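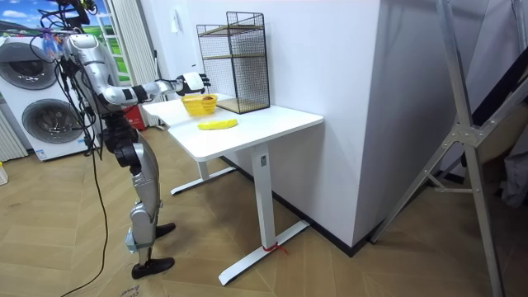 A yellow basket on a white desk.

Desk moves and monitor mounting: what changes from October

The second floor changes over to the new desk layout in October. The facilities group at Varghese has settled the dimensions, the cable routing and the order in which teams move. This item covers the parts that affect anyone with a fixed desk. The hot desks by the stairwell follow a separate schedule, which Lakshmi Kartha will send out with the floor plan.

Desk height

Fixed-height desks are being replaced with crank-adjustable ones from Skosari. Set the chair first and the desk second. With feet flat on the floor and thighs level, the forearms should rest on the surface without lifting the shoulders. If the desk has to go higher than that to clear the chair arms, lower or remove the arms. The crank is on the right and stows under the top. It has to be pushed in until it clicks, or it catches on knees.

The frame is rated for 70 kg spread over the surface. Nobody should sit on the front edge. Heavy items such as label printers go over the rear legs, and printers larger than the desktop model stay on their own stands.

Monitor position

The top line of text should sit at eye level or slightly under it. People who wear progressive lenses usually need the screen lower and tilted back. Viewing distance is set by character size: if you lean in to read a spreadsheet, raise the zoom before you pull the screen closer. For two screens used equally, place the seam in front of you and angle both inward. If one is used most of the time, center that one and put the other to the side you turn to more easily.

Monitor arms clamp to the rear edge and need 45 mm of clear depth behind the top. Desks along the window wall don't have this with the current radiator covers. Those desks will keep the stands that came with the monitors until the covers are replaced. Daithí Geraghty has the list of affected positions.

Cables and power

Each desk gets one tray, one power strip and one floor lead. The tray hangs from the rear rail and holds the strip, the laptop charger and any slack. Leave enough slack between the tray and the floor for the desk to reach full height. The test is to crank it all the way up with everything plugged in and check that no connector is under tension. Do this once after the move and again after adding any equipment.

Power strips must not be plugged into other power strips. The last inspection found this at several desks in the accounts area, and the second strips have been removed. Space heaters remain off the desk circuits entirely. If your position is cold, report it to Jayanthi Mudaliar with the desk number and the time of day, as the vent dampers can be set by zone.

Network ports are numbered on the floor box and on the patch panel. The two numbers now match, which they did not before. If you use a docking station, the cable goes in the port with the green collar. The other port is for desk phones and won't carry a laptop connection.

Storage

The new desks have no fixed drawers. Each person may have one mobile pedestal, which fits under the left side with the desk at any height above its lowest stop. Small open containers are fine for stationery. Paper files go back to the shared cabinets, sorted by contract number. Treltel contracts stay in the locked cabinet, and the key log is kept at reception.

Anything left on the old desks on moving day will be boxed and labeled with the desk number. Boxes will be kept for 45 days. Please take home plants, mugs and anything breakable beforehand.

Order of the move

Purchasing goes first, followed by accounts, planning and the Nostska support team. Each team moves on a Friday afternoon and should be working at the new desks the next Monday. Shut down and unplug your equipment before leaving. The movers carry monitors and chairs but don't disconnect anything. Reconnecting is up to you, and a one-page diagram will be taped to each desktop.

Costs

The replacement comes to $2,916 per row, including arms, trays and removal of the old furniture. It is charged to the building budget, so team budgets are not affected. Requests for other equipment, including footrests and document holders, go through the usual form with a manager's approval.

Assessments

Geetha D'Souza will do workstation assessments in the two weeks after each team moves. Book through the facilities calendar. Anyone with an existing accommodation should contact Samah Mansour before the move so that the settings can be recorded and carried over to the new desk.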